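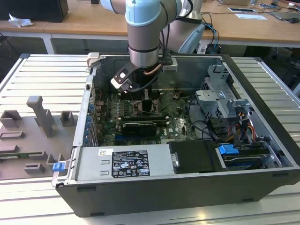
Ostar 336 Refurbished Desktop Tower

Home Desktops Monitors Parts Support Contact

Oct 6, 2018
By Marlene Vogler

The Ostar 336 is our basic office tower, sold refurbished with a clean drive and a fresh operating system. It suits bookkeeping, email, web work and older programs that need a full-size machine. We sell it without a monitor. A keyboard and mouse can be added at checkout.

Each tower is rebuilt at our Fallberg shop. Memory is reseated, the fans are cleaned and the clock battery is replaced. Gunther Haberkorn signs the test sheet that ships in the box. Towers that fail the overnight test are used for parts.

Price: $195, shipping extra
Warranty: 3 years on parts, one year on labor
Item number: 859
Condition: used, with light marks on the case

The outer shell may differ from one order to the next, as we buy from several offices at once. If you need a matching set, write to Roswitha Seidel before ordering – she can hold units from the same lot until payment clears.

Memory upgrades are fitted before shipping. Choose the size you want from the menu and allow two extra working days. 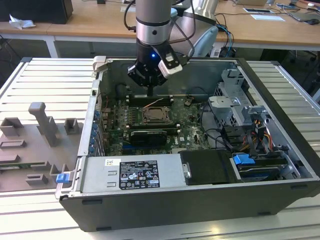

Can I add a second hard drive later?

There is room for one more drive in the lower bay, and the power lead is already in place. You will need a data cable, sold separately on the Parts page. Adding a drive does not affect the warranty.

Returns are accepted within 30 days in the original carton. The buyer pays return postage unless the tower arrived faulty.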